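The Grip That Would Not Let Go

A fault in a grocery-picking robot sent one company back to its restart procedure 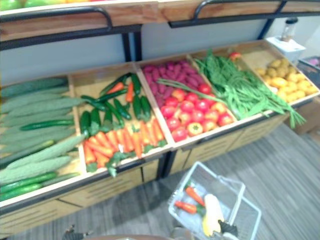
Practice shopping at the Prokside test store, with the basket on the carpet and artificial vegetables in the bins.

The fault came in June, 23 minutes into a run. One arm of the Skondus machine had hold of the basket when its controller restarted. The gripper stayed shut, as designed. The software came back up believing it was open.

The next command was to raise the arm, and the basket went with it. Réka Balogh, the operator on shift, hit the stop button. She was not hurt - the wire rim passed close to her wrist.

Engineers went through 3,389 logged grips and found the same mismatch in six of them. In the other five the hand had been empty, so there was nothing to notice.

"We trusted a number in memory over the finger itself," says Mariann Nyitrai, who led the review.

The arms now read finger position before any move after a restart. If the reading and the record disagree, they hold still until an operator clears them. Prokside has run 800 grips under the new rule and plans to keep the speed limit on lifting in place for now.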